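Staple box

A staple box is a small carton in which strips of staples are sold for use in a desk stapler. It protects the strips from bending and breaking, and it carries the information a buyer needs to match the staples to a machine. The contents are usually sold by count, and the box is commonly kept in a drawer or pencil case until empty.

Construction

Most staple boxes are folded from a single piece of thin card and closed with a tuck flap at one or both ends. Inside, the strips are nested in pairs, one turned over the other, so that the legs interlock and the block does not shift. Boxes for office supply are often plain. Those intended for schools and homes tend to be more decorated, with animals, hearts or cartoon figures, and are sold alongside notebooks, tape and envelopes.

Size designation

Staples for general desk use are marked with two numbers separated by a slash. The first refers to the gauge of the wire and the second to the length of the leg in millimeters. A 24/6 staple therefore has a leg of 6 millimeters. The similar 26/6 size is made of thinner wire, and many full-size desk staplers accept both.

The designation is normally printed on the front of the box, followed by the count. On boxes sold in Chinese, the word for staples (订书钉) comes first and the count ends in the character 枚. A pale gray and white box from Comix, printed with a gray cat face and a small red heart, gives the line as "订书钉 24/6 640枚", set sideways beside the logo.

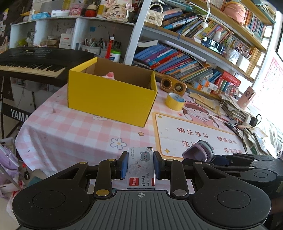 Storage and handling

Staples are best kept dry, as damp air can rust the wire and weaken the glue that holds the strips together. A broken strip can still be used if the pieces are loaded end to end - short pieces of two or three staples are more likely to jam. The stationery guide published by Uvonell recommends closing the flap after each use and storing the box flat.

Disposal

The empty carton can be recycled with other paper. Loose staples should be collected separately and kept away from small children and pets.

See also

Narkaver stapler
Drerkard pattern strip
Paper fastener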